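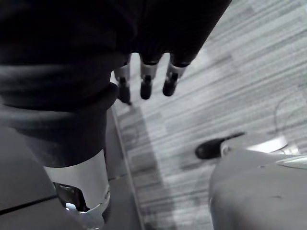 You should have cut the sleeve off on the first day and asked for forgiveness later, Cheng-en Shek wrote to me after my previous post, and then he added that a protective stop which clears itself is the worst kind of protective stop. I agree with the second part. About the sleeve I am still not sure, and I want to explain why, as several other readers asked what exactly went wrong with our arm.

For those who did not read the previous post: we have one arm with a three-finger Gonix hand, and it works in the carpeted room on the upper floor at Prenesbridge. It runs on a Zutavex controller. The arm wears a black fabric sleeve, which came into our life in October, after I caught my sweater on the elbow. It was a small thing, but I was told to cover the joints before anybody else works beside it, and I found this reasonable.

The sleeve is a loose one. When the arm is stretched, the fabric lies nicely. When the arm bends down and works low, the fabric slides and collects itself into a thick roll around the limb, as a cuff of a shirt does when you push it up. I saw this roll from the first week. I wrote in my notebook "sleeve moves a little" and I did nothing more about it. I am not proud of this note.

What happened

The task was simple. The arm had to reach down over the edge of the platform, wait with open fingers, close, lift, and return. I had repeated it many times with the arm bare and it never complained. With the sleeve on, it began to stop. It stopped in the low position with the message "external force, wrist", remained still for seven seconds, and then continued by itself, as if it had only been thinking.

In the beginning I believed it was the hand. The Gonix fingers are a little stiff after they are stored, and one of them is always slower to open, so it was easy to blame them. I cleaned the finger joints, I did the calibration again, I changed the grip force. After every change the stops went away for some time and I was happy. Then they returned.

My second theory was the floor. We have a cable that goes over the carpet, and I imagined that somebody was stepping on it and the force sensor was receiving noise. I spent a full afternoon walking over this cable, softly and then less softly, looking at the force curve on the screen. Nothing changed at all. If someone from the corridor saw me, I hope they thought it was for exercise.

The bad day

The real event was in the return movement. The arm stopped low, as usual, and showed the usual message. I was already used to it, and here is my mistake: I put my hand in. I wanted to pull the fabric back up from the wrist, because I could see it was sitting too near to the joint. I knew that the arm waits before it continues. I had even become good at guessing how long it waits.

I pulled the fabric, and the arm continued early.

It did not hit me hard. It moved upward with my fingers between the fabric and the joint, and the cloth tightened around them, and for a moment I could not take them out. I shouted something in my own language and pressed the stop button with the other hand. I had two bruised fingers and one broken nail. The button was near enough that I could reach it, and I think of this more often than I think of the bruises.

Why it continued early is the part which I did not understand for two weeks. The log helped me in the end. The controller was looking at the force on the wrist. While the force was above the limit, it stayed stopped. The roll of fabric was pressed into the joint and it was this roll that made the force. When I pulled the fabric away, I removed the force, the controller saw a clean signal, and it decided that everything was fine again. So I released the arm myself, with my own hand inside. The seven seconds which I had learned so carefully were only the time that the cloth usually needed to slip out from the joint without help.

I read this log with a cold feeling in the stomach.

The setting

There is an option in the Zutavex menu named "auto resume after contact". It was on. I do not remember putting it on, but only I have the password, so I cannot blame a ghost. Probably I did it in the first days, when I was tired of walking to the screen after each stop. It is off now, and after every stop a person must confirm at the panel, from outside the reach of the arm.

I also reported it to Betancur, where we bought the sleeve. They answered politely and fast. Their opinion is that the sleeve is meant for arms working at table height or higher, and that for low work it must be fixed at the lower end. This was written in the instructions, on a page I had not read. They offered to send a narrower one. I said yes, and I am waiting for it.

After this I did a test of 200 cycles with the fabric held up by a band and with nobody near. I had zero stops. Then I took off the band and the first stop came before I had even finished my tea. I did not continue that test, the result was clear enough for me.

About the comment of Cheng-en Shek

Now I return to the sleeve. It is true that without it the wrist would not have stopped, and my hand would not have been there. But the elbow would still be bare, and my sweater already showed what the elbow can do. I think a cover is correct for this arm, and this cover is wrong for this position. If I cut it, I only go back to the October problem.

What I really want to change is my own behavior around the stops. I had accepted a fault message as a part of the normal cycle — like a traffic light — and after that I stopped reading it. The message said "external force, wrist" every single time. It was telling me the place and the cause, and I went to clean the fingers.

For the moment the arm works only when the band is on, I write every stop in the notebook with the position of the fabric, and reaching in means that the power is off first. My colleagues find the last rule slow. It is slow, the restart takes long enough to be boring.

The next thing to check is whether the fabric can come between the finger segments when the hand hangs down with open fingers. I have not seen it happen, but the edge of the cloth is close to them and I would like to know before the new sleeve arrives. If one of you uses a covered arm for low work, please write to me how you fix the lower end. I have tried an elastic band and a strip of hook tape, and I do not love either of them.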